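4.2 Sorting and cleaning mixed toys from a storage bin

This section covers the periodic emptying, sorting and cleaning of a shared toy bin. It applies to all Lullano deep bins with sloping walls, in gray and blue-gray finishes. For shallow trays, see section 4.5. For fabric bags, see section 4.6.

Interval: every 30 days in normal use. In July, or in any period when the bin is kept outdoors, check the contents once a week.

Required:
- One empty bin or tray for sorted items
- Two lint-free cloths
- Dish soap and warm water
- Soft brush (an old toothbrush is suitable)
- Small bag for scrap

CAUTION: Do not tip a full bin to empty it. Hard pieces can slide down the sloping wall together and strike feet or flooring.

4.2.1 Removing the contents

1. Place the bin on a level surface at waist height. Leave space on one side for the second bin.

2. Take out long items first. Sticks, rods and track pieces often lie underneath larger toys and will lift or roll them when pulled. If a figure is resting across a stick, remove the figure before the stick.

3. Take out action figures by the torso. Do not lift by an arm or foot. Joints on older figures loosen with repeated pulling.

4. Take out building blocks. Turn each one over and check the hollow side, if present, for smaller parts.

5. Remove small rounded toys last. They tend to settle against larger ones and are easily missed.

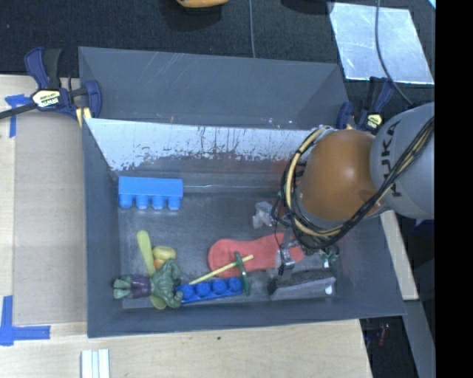 6. Pick up any wrappers, film or crumpled plastic left on the floor of the bin and place it in the scrap bag. Clear film is hard to see against a gray floor, so run a hand over the whole surface, including the corners.

CAUTION: Keep plastic film and small loose parts away from children under 3. Close the scrap bag before leaving the work area.

4.2.2 Sorting

1. Divide the items into figures, blocks, sticks and rods, and other.

2. Set aside anything cracked, sharp or sticky. Cracked items are discarded. Sticky items go to 4.2.3.

3. Match loose accessories to their figures. Unmatched accessories may be kept in a lidded cup for one interval, then discarded.

NOTE: A bin holding more than 100 items should be split in two. Overfilled bins wear faster, and pieces at the bottom go unused.

4.2.3 Cleaning

1. Wash hard plastic toys in warm soapy water. Brush between the studs of blocks and along the seams of figures.

2. Rinse and stand on a cloth until dry. Do not return damp toys to the bin.

3. Wipe the bin walls from the rim down, then the floor. Use 550 ml of water with a few drops of soap. Do not use scouring pads.

NOTE: Pale scratches and scuffing on the walls and floor are normal wear and do not affect use. If the surface is flaking, check whether flakes come away on a dry cloth. If they do, take the bin out of service and order a replacement from Otbridge.

4.2.4 Refilling

1. Put blocks in first, then figures, then long items on top, laid lengthwise.

2. Record the date on the label card inside the lid.

Section revised April 19, 2021. Checked by Nomvula Nel.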